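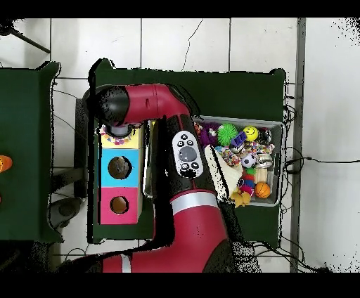 Three boxes in a stack, yellow on top, then light blue and pink.

April 2, 2026
By Chia-hao Tse

I want to say something in favor of the plain cake. In my town, Balidholm, a birthday cake for a child must now look like a castle or a dinosaur. The bakery Menton asks 86 dollars for the smallest one with figures, and people order it many weeks before the party.

I understand why parents do this. I did it too. When my daughter became six, I spent two evenings with sugar paste and made a whole farm. The children looked at it for a short moment, then they pulled off the animals and left the cake on the plates. Sugar paste is sweet and chewy, and under it the sponge must be firm and a little dry, or it will not carry the weight. So we make the cake worse in order to make it prettier.

Last July I baked the cake of my mother-in-law, Mrs. Chow. It is a simple sponge with cream and peaches, and it has only nine ingredients, if I count the salt. I was nervous to put it on the table. It leaned to the left side. All the guests ate it, also the small ones, and one boy asked for the piece with the most cream.

Some readers will say that decoration is a way to show love, and I agree that it can be. I have respect for those who do it with skill. But I think many of us do it from fear of the other parents and their photos. If you enjoy the sugar paste, please continue. If you don't, whip some cream, cut the fruit that is in season, and go to bed early the night before.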